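Wimura team cuts training time for table-clearing robots by teaching them the pauses

When most of us put away the dishes, we don't think about it at all. You pick up a spoon with one hand, your other hand is already drifting toward the chopsticks, and by the time the spoon has landed in the rack you have forgotten it ever existed. Getting a machine to do the same has kept a good many patient people busy for a good many years, and this week a small research group at Wimura shared a result that may make the job a little easier for everybody else working on it.

The project is called Protidum, and the idea at the heart of it is pleasantly simple to explain, even if it took the group 13 months to get it working the way they wanted. Robots that learn by example are usually given recordings of a person doing a task with a pair of hand-held grippers, the kind with a small camera mounted on top. The person sorts the cutlery or stacks the bowls, the grippers record what their jaws and cameras went through, and a learning program later studies all of it and tries to work out what a robot arm should do in the same spot. It is a nice way to work, because you don't need a robot in the room to collect the lessons, and an ordinary kitchen table will do very well.

The trouble, as anyone who has tried it will tell you, is that people are not tidy teachers. We hesitate. We hover over one thing and then choose another. We hold a spoon still for a moment with the left hand while the right hand makes up its mind. In the usual way of preparing these recordings, all of that gets trimmed out before the learning starts, on the theory that a robot should not be taught to dither. The Protidum group had been trimming like everybody else, and had written a fairly elaborate piece of software to do it for them.

Then a batch of recordings went through by accident with the trimming switched off. The robot that learned from that batch was slower, which everyone expected, but it was also noticeably better at picking up thin things that lie close together. Chopsticks in particular, which had been the misery of the project since the beginning, suddenly came up one at a time and not in a clump. The group went back to check whether they had mixed up their files (they had not), and spent most of the following winter finding out why.

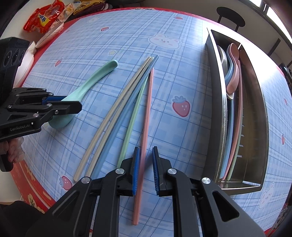

What they found is that the pauses carry information, and rather a lot of it. When a person hesitates over a group of chopsticks, the gripper is usually making very small corrections, a slight turn of the wrist or a bit of a slide to one side, until the jaws line up with the one stick the person is after. Cut the pause and you cut the lining up. The robot is left with a long swoop down toward the table and a confident squeeze at the end, and has to guess at everything in between. With bowls and cups the guess is good enough, as they are big and forgiving. With something as narrow as a chopstick it very often isn't.

So the group wrote a second program, which they have given the rather homely name of "the sieve." It looks at each pause in a recording and asks whether the gripper is settling or merely waiting. Settling pauses are kept in full, and are given a little extra weight when the robot learns. Waiting pauses are squeezed down until they take up hardly any time. The clever bit is that it judges both hands together. If the left gripper is standing still with a spoon in its jaws while the right one is fussing over a chopstick, the left hand's stillness counts as part of the job, and the robot learns that holding still is a thing it should do on purpose.

That last part turned out to matter more than the group thought it would. In their earlier versions the two robot arms tended to get in each other's way, since the one that had finished its grasp saw no reason to wait and would set off for the rack straight through its partner's elbow room. With the sieve in place the arms take turns in a way that looks almost polite. The write-up has a whole section on this, and it is worth reading slowly, with a cup of something at hand, as the diagrams are dense and there are a great many of them.

Now for the numbers, which are modest but encouraging. The group collected 200 recordings of a table being cleared, with the objects laid out differently each time, and trained two robots on them that were alike in every other respect. One learned from recordings trimmed the old way and the other from recordings passed through the sieve. Each was then given 30 tables it had not met before. The first cleared nine of them without dropping anything or asking for help. The second cleared more than twice as many, and most of its failures came from spoons, which have a habit of rocking when you touch the wrong end.

The group is careful to say that these are their own tables and their own dishes, and that 30 trials is a small test by anybody's standards. They would like to see it tried by people who have no stake in the answer. They also point out that the sieve does very little for tasks without any fiddly grasping in them. They ran it on a towel-folding set they had left over from an older project, and there the two ways of preparing the recordings came out more or less even.

Some of the most useful pages, to this reader at any rate, are the ones about how the lessons were collected in the first place. The group asked the people holding the grippers not to hurry and not to practice beforehand, which goes against the usual advice. Somebody who has rehearsed a layout several times gets very smooth, and the small corrections melt away, so that the recording looks lovely and teaches less. They changed the order of the objects often, and let people choose for themselves which hand to use for what. They also let patterned tablecloths stay on the table, having learned earlier that a robot brought up on plain white surfaces can get badly confused the first time it is shown a printed strawberry.

There is a cost, naturally. Keeping the settling pauses makes each recording longer, and the learning takes more computing time per recording than it did before. The group's answer is that you need fewer recordings to reach the same level, and by their accounting the total time, with collecting and learning added together, comes out almost a third lower. For a small laboratory, where an afternoon of somebody's careful work is usually harder to come by than a night on the computer, that seems a very fair trade.

Part of the work was carried out with Seppälä, the workshop in Wivdale that builds dish-handling equipment for school and hospital kitchens, and which has been lending the group its test kitchen in the mornings. Seppälä has an interest in seeing the method move on from a family-sized table to something closer to a serving hatch, where trays arrive in a steady stream and there isn't much time for anyone, person or machine, to settle over anything. Whether the sieve will hold up at that pace is an open question, and the two partners plan to begin trying it in December, starting with cutlery only and adding plates once the arms can keep up.

In the meantime the group is turning back to spoons. Their present notion is that the robot should learn to take hold nearer the middle of the handle, and that the people doing the teaching have been grasping spoons wherever they pleased because it makes no difference to a human wrist. They are collecting a fresh set of recordings now to find out, with spoons of several shapes and weights, and they expect to have something to say about it by spring.

The sieve itself can be had from the Protidum project page, along with the full write-up and the list of layouts used in the tests. The recordings will follow when the group has finished checking them over. Laboratories that would like to try the method on their own tables are warmly invited to get in touch, and the group says it would be especially glad to hear from anyone for whom it doesn't work.

Recent items

Wivdale test kitchen adds a second serving line
Why thin objects are hard: a short reading list from Wimura
Protidum: notes from the first winter
Seppälä shows new tray washer for small schools
Towel folding, revisited
Call for layouts: send us your messiest table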